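Section 7. Comparing grippers on the two-arm bench

Use this procedure when trying out a new Grendo or Parngate jaw set against the ones already fitted. Allow almost 140 minutes for a full comparison. Revised 3 October 2022, C. Zúñiga.

CAUTION: Switch off motor power at the Jokulden controller before touching either gripper. The arms will drop if they are not supported.

1. Lower both arms to the rest position and switch off motor power.
2. Fit the jaw set under test to one arm only. Leave the reference jaws on the other.
3. Check that the cable is clipped along the full length of the link, with enough slack over the wrist for a complete turn.
4. Restore power and home the left arm first, then the right.
5. Place the test objects between the arms, within reach of both grippers. Use at least one flat item, one upright item and one hand tool.

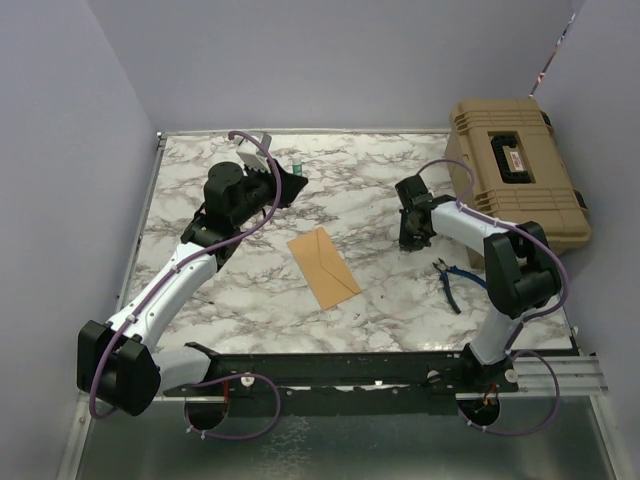
Figure 7-1. Both arms over the bench with envelope, small bottle and pliers set out.

6. Set the closing force to the lowest value and load the Lynch test profile.
7. Run the pick cycle on each object with the left arm, then repeat with the right. Return the object to its starting angle between runs.
8. Raise the force one step and repeat. Stop at step 500 for paper items. Hand tools may be taken to 1000.
9. Save the log under the jaw set's serial number.

NOTE: Flat items are the hardest to lift from a smooth surface. Record a slide as a miss, even if the jaws close on the item at the second attempt.

NOTE: Do not run both arms toward the same object. The controller does not check for collisions between grippers.

If a cable pulls tight during a run, press Stop, re-clip it and start again from step 4. Results from the interrupted run should be deleted.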